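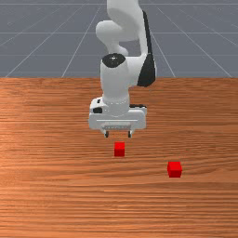
Gisville Welcome March: your questions answered

Last updated Fri 13 January

What is the march for?
We're walking in support of families who came to Gisville as refugees and are still waiting to hear whether their relatives can join them. Some have been waiting a very long time, and we'd like the council and our MP to know that plenty of their neighbours care how it ends.

Where do we meet, and when?
Outside the Carnegie library, on the side with the steps, from 11am on the first Saturday in March. We set off at half past, but do come early if you can - there's usually singing, and it's a nice way to meet people if you're on your own.

How far is it?
It's 2 miles, nearly all flat, finishing in Manine Park. Allow 90 minutes or so if you like a chat on the way, as most of us do. If that's more than you fancy, go straight to the park and greet everyone as they come in.

How many people will be there?
We had 2,000 last year, which was far more than we'd dared hope for, and we ran out of tea before the first speech was over. The petition stands at 3,165 names, so we're ordering a great deal more milk.

Is there anyone famous speaking?
We've asked one or two people from stage and television, and we'll put their names up here when they've said a firm yes and not before. The local band Flerkska are definitely playing, and several of the families will be talking about their own experiences, so please stay for that part if you possibly can.

Can I bring my children? And the dog?
Yes to both! Pushchairs will manage the whole route. Dogs on short leads, please, as it gets crowded by the bridge.

Can I bring a banner?
We'd love you to. Keep it kind, keep it free of party logos, and go easy on long poles if it's windy.

Have the police been told?
They have, and they've agreed the route with us. Stewards will be in orange tabards and are very happy to be asked things.

What if it rains?
We walk anyway. Speeches and music would move into the park pavilion, where it's a bit of a squeeze but perfectly cheerful.

I can't come. Can I still help?
Of course you can. Sign the petition at the library desk, or drop off a cake on the Friday afternoon.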